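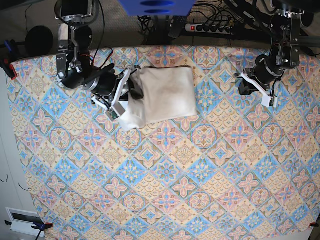
Section 5 – Covering the table and folding the cloths

Do this before anything else goes on the table. If you skipped section 4 (putting up the legs), go back, the top has to be level first.

5.1 Putting the tablecloth on

You need: the table, the patterned tablecloth, a dry hand brush. Clips if the window is open.

1. Wipe the table top. Let it dry. Crumbs under a cloth feel like gravel once you start folding on it.

2. Shake the tablecloth out away from the table. Outside if you can.

3. Lay it printed side up. The diamonds run cornerwise so you can't use them to line up with the table edge – use the hem.

4. Pull flat from the middle outwards. Short sides, then long sides. Don't yank, it stretches on the slant and you get a bow along the back edge that won't go.

5. Small bow left over? Leave it. Big one, lift that whole side and lay it again.

6. Brush off fluff.

Note: let the cloth drop over the sides, don't tuck it under. Tucked cloths creep when you lean on them.

Note: pastel prints all fade a bit. Turn the cloth end to end every month or so if the table stands in the sun. Ours at Skindusholm faces south and the blue went first.

CAUTION: no hot irons on the tablecloth. Take it off, use the board.

5.2 Folding a small cloth

Works for napkins, tea towels, hand towels, anything close to square. Plain ones are easiest to learn on – a pale cloth shows up well against the pattern and you can see where your edges are.

1. Put the cloth down in the middle of the table, within easy reach. Not at the edge.

2. Smooth it with the flat of your hand. Get the near edge and one side edge straight first, the others will mostly follow.

3. Take hold of the left edge. One finger under, thumb on top. Grip the cloth only – very easy to pick up the tablecloth aswell.

4. Lift, carry it across, lay it down on the right edge. Edge to edge. Hold the right side still with your other hand while you do it.

5. Run your hand along the fold.

6. Near edge up to the far edge. Smooth again.

7. Turn it so the closed fold faces you. Stack.

If the left side bunches up when you lift it, you've got hold too far in. Put it down, smooth, start at step 3 again. Don't try to shake it straight in the air, the flat half comes with it and then you're back to step 1.

Note: soft cloths that have been through the wash a lot won't hold a sharp crease. Fine. Square is enough.

Note: Benedicta Darko likes hers in thirds for the Runen baskets. See 5.4, same grip, different fold.

5.3 Marks and smudges

Check each cloth before it goes on the stack, both sides.

1. Faint grey mark – put it in the rewash tub. Cool wash, 40 at the most.

2. Still there after a second wash – goes in with the cleaning rags.

3. Anything greasy – keep it off the tablecloth altogether. Straight in the tub.

CAUTION: no bleach on off-white cloths, they go yellow in patches and you can't undo it.

5.4 Folding in thirds

1. Smooth as in 5.2.

2. Left side in by a third. Right side over the top of it.

3. Turn, and fold in half once. Runen baskets only take this size.

4. Stacks of 7, no higher. They lean over after that and the bottom ones crease where you dont want it.

5.5 When you finish

Stacks off first. Brush the tablecloth down, check for damp spots, leave it on if it's dry. If it needs a wash, fold it loosely and hang it over the rail, the spare is on the shelf marked Tutov. Missing or torn cloths, write it in the book and tell Izzati Hutapea before five.

Section 6 covers the big sheets. Two people for those.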